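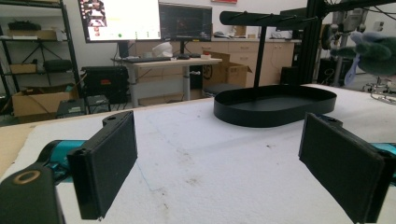
What you need

A small stand with a tray at the bottom and a bar at the top. Mine is black, with an oval tray and a few thin pegs on the bar. I bought it in a shop called Panmont, where it was sold for earrings, but it is good for keychains also. You also need a soft cloth, a drop of dish soap and the keychains that are now lying in your drawer.

Before you hang anything

Put the stand on the table where it will live, and press lightly on the end of the bar with one finger. If the tray lifts on the other side, the stand is too light for plush toys. You can put 2 flat stones or some coins in the tray. I do not recommend glue.

Wipe the bar and the post with the cloth and let them dry. Plush picks up dust very easily, and dark plush shows every hair.

Step 1. Check the ring and the clip

Most plush keychains come with a metal ring, and many have a plastic clip too. Open the clip and close it a few times. If it does not close completely, change it now. Verkus sells spare clips in bags of 500, which is of course too many for one person, so I shared mine with my sister.

Step 2. Put both over the bar

Hook the clip over the bar first, then bring the ring over it as well. With only the clip, my toys turned around each time somebody walked past the table -- with both, they stay more quiet. Do not force a small ring over a thick bar, it will scratch the paint.

Step 3. Let the toy hang

Take your hand away slowly and look from the side. The toy should hang free above the tray and not touch the post.
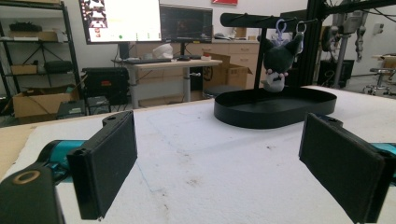
A small dark plush with pointed ears, hanging head-down over the tray.

Some toys hang with the head down, it depends on where the loop is sewn. If you prefer the face up, sew a second loop of strong thread at the top of the head and move the ring there.

Step 4. Use the tray

The tray is for small things: spare rings, a loose charm, your house key in the evening. Keep it low, so that nothing touches the toy.

How many on one bar?

For a short bar I would stop at three small ones. Heavy toys go close to the post and light ones to the end. For a bigger collection, look at wall rails. Imik has a simple one and Montoya makes one with a shelf, but for these you must drill.

Once a month, in my case on a Friday, I take everything down and brush the plush with a dry toothbrush.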